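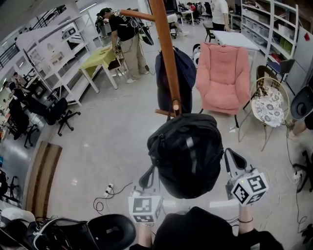
Wimetti Coat Stand, wooden, with hooks and lower pegs

The Wimetti is a tall wooden coat stand for the hall, the study or a shared office. The pole has a warm orange-brown colour. Hook arms at the top take coats and bags, and the short pegs lower down are good for a scarf, an umbrella or a child's hat.

Height: 174 cm
Material: solid wood
Colour: orange-brown
Assembly: by hand, no tools in the box

A backpack can hang on it together with a second bag behind. Please put the heavier bag close to the pole and share the weight between the two sides — a stand with everything on one hook will lean, whichever brand you buy. We do not advise it for wet winter coats on thick carpet.

Care: wipe with a soft dry cloth. Tighten the arms again after the first month of use.

Price: $92, pick-up from our Munshi Street showroom. Delivery in the metro area is free for orders over $80. For country addresses please ask us for a quote before you order.

Spare pegs are sold separately, in the same colour. If an arm arrives with a crack, send a photo to Rizwan Debnath in the workshop and he will post you a new one. For office orders of more than one stand, contact Maricel Bañez. The showroom is closed on Thursday.

See also: Duvton wall rail, Grendix shoe bench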